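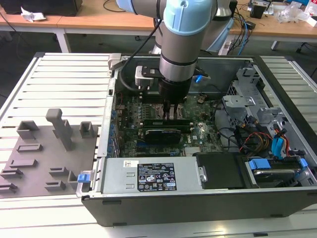 Si la caja ya está tumbada y abierta, ¿hace falta quitar también la tarjeta gráfica para cambiar la memoria?, preguntaba un lector de la edición anterior de esta guía. En la mayoría de las torres no hace falta. La tarjeta queda muy cerca de las ranuras y molesta al meter los dedos, pero los módulos salen en vertical y no la tocan. Solo hay que retirarla cuando es tan larga que impide abrir las pestañas de las ranuras; en ese caso, consulte antes el apartado 4.4.

4. Sustitución de la memoria y revisión del interior

Este apartado sirve para los equipos de sobremesa en formato torre que Gendale entrega reacondicionados. Los modelos compactos tienen su propio capítulo. Tenga a mano la ficha del equipo, donde figuran el tipo de memoria admitido y la capacidad máxima por ranura.

4.1 Antes de abrir

1. Guarde el trabajo y apague el equipo desde el menú del sistema. No lo deje en suspensión.
2. Desenchufe el cable de alimentación y después el resto: monitor, teclado, red.
3. Mantenga pulsado el botón de encendido durante cinco segundos.
4. Tumbe la torre sobre una superficie plana y firme, con el panel desmontable hacia arriba.
5. Retire el panel. Según el modelo, lleva una palanca, una corredera o dos tornillos de mano en la parte trasera.

PRECAUCIÓN: No abra nunca la fuente de alimentación, ni siquiera con el equipo desenchufado. En su interior puede quedar tensión peligrosa. Los símbolos de advertencia de la etiqueta se refieren a esto.

Nota: Si utiliza la pulsera antiestática Prolis, conecte la pinza a una parte metálica sin pintar del chasis. Si no dispone de pulsera, toque el chasis antes de coger cada pieza y evite trabajar sobre moqueta.

4.2 Retirar los módulos

1. Localice las ranuras de memoria. Son largas y estrechas, paralelas entre sí, y tienen una pestaña en uno o en ambos extremos.
2. Aparte con la mano los cables que pasen por encima. Los mazos rojos, amarillos, naranjas y negros vienen de la fuente y suelen dar bastante de sí; no los desconecte para ganar sitio.
3. Anote qué ranuras están ocupadas. Una foto con el teléfono también vale.
4. Abra las pestañas hacia fuera. El módulo se levanta un poco.
5. Sujételo por los bordes cortos y tire en vertical.
6. Déjelo en una bolsa antiestática o en su blíster.

PRECAUCIÓN: No toque los contactos dorados del canto inferior. Si el equipo acaba de apagarse, espere diez minutos antes de tocar los disipadores.

4.3 Colocar los módulos nuevos

1. Compare el módulo nuevo con el retirado. La muesca del canto debe estar en la misma posición. Si no coincide, la memoria es de otro tipo y no entrará.
2. Compruebe que las pestañas de la ranura están abiertas.
3. Alinee la muesca con el resalte de la ranura.
4. Presione con los pulgares en los dos extremos, por igual, hasta que las pestañas se cierren. Hace falta más fuerza de la que parece.
5. Mire el módulo de lado. Los contactos deben haber entrado a la misma profundidad en toda la longitud.

Nota: Si coloca dos módulos, use las ranuras del mismo color o las que indique la ficha. Con módulos de distinta capacidad el equipo suele arrancar, pero puede perder rendimiento.

Los módulos de repuesto Kemppainen se piden con la referencia 2734. Vienen por parejas y no deben mezclarse con los de otro juego.

4.4 Si la tarjeta gráfica estorba

1. Desconecte el cable de alimentación de la tarjeta, si lo lleva.
2. Abra la pieza de retención que sujeta la chapa trasera. En muchas torres son pestañas de plástico azul, una por ranura de expansión; en otras, un tornillo.
3. Libere el seguro del extremo de la ranura.
4. Saque la tarjeta recta, sin balancearla, y apóyela sobre una bolsa antiestática.
5. Al volver a montarla, cierre la retención antes de enchufar el cable.

4.5 Revisión de discos y cables

Aproveche que la caja está abierta para hacer estas comprobaciones.

1. Empuje ligeramente los conectores SATA, en la placa y en el disco. No deben moverse.
2. Compruebe que la bandeja del disco está encajada hasta el fondo. Si tiene lengüetas azules, presiónelas a la vez para soltarla y vuelva a introducirla hasta oír el clic.
3. Retire el polvo de los disipadores con una brocha suave. No use la aspiradora.
4. Revise que ningún cable roza las aspas de un ventilador.
5. Cuente los tornillos que haya quitado. Un tornillo suelto sobre la placa puede causar un cortocircuito.

Nota: Los embellecedores de bahía que se hayan soltado se colocan ahora, con el panel todavía fuera.

4.6 Cierre y primer arranque

1. Coloque el panel y levante la torre.
2. Conecte monitor, teclado y, en último lugar, la alimentación.
3. Encienda el equipo. El primer arranque tras un cambio de memoria puede tardar más de lo normal, con la pantalla en negro.
4. Entre en la configuración de la placa y compruebe la memoria total.
5. Ejecute la prueba de memoria Jondton en modo completo. En el equipo de referencia tarda 39 minutos.

Si el equipo emite pitidos o no da imagen, apáguelo, desenchúfelo y repita el apartado 4.3 con un solo módulo. Pruebe después el otro en la misma ranura. Cuando falla siempre el mismo módulo, solicite el cambio. Si fallan los dos, vuelva a montar la memoria original y anote el número de pitidos antes de contactar con el servicio técnico.

El procedimiento para sustituir la pila de la placa está en el apartado 5.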